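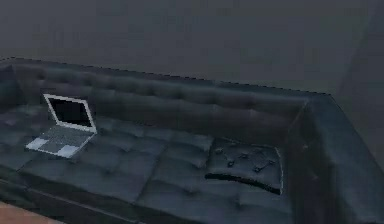 Ludmila Sokol wants to know if Murnolura is worth paying for when a club already has one real arm to share. We have used it since February with a class of beginners, so I can give her an answer, and it's mostly yes.

Murnolura is a simulator for student robotics teams. You pick a room, put objects in it, load an arm and write the task. Our license came through Emow and covers 33 seats. Setup took most of an evening – the installer is slow, and two of our older machines needed new graphics drivers before it would open.

The class project is called "close the laptop." Students start with the room and the furniture, get the lid and hinge behaving, and only then add the arm. I like that order. They have to think about where the laptop sits and which way it faces before they write any motion code.

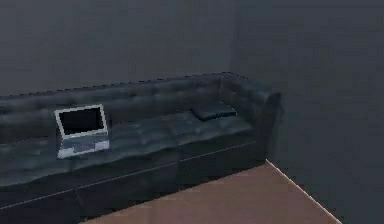
The hinge settings are the best part of the program. You can change the friction and the stop angle while the simulation is running, and the lid responds right away. Our students ran the lid test 743 times before the end of the unit, which would have taken us all year on the real arm.

Soft things are weaker. Cushions and seats behave like solid blocks, so a laptop will not sink into a sofa the way it does at home. Dark rooms are also hard to work in. The default light is dim, and the slider for it is buried in the export menu, where I would never have looked.

The manual is thin. The Rusnák lessons that come with the package are better, but there are only 6 of them and the last one assumes you know Python well.

We tried Rarkum the year before. It loads faster and has nicer grippers, but the furniture can't be edited, and for this project that ruled it out.

I would buy Murnolura again for a class. A competition team with plenty of time on a real arm could skip it. Check your graphics drivers first, and save often, as there is no autosave.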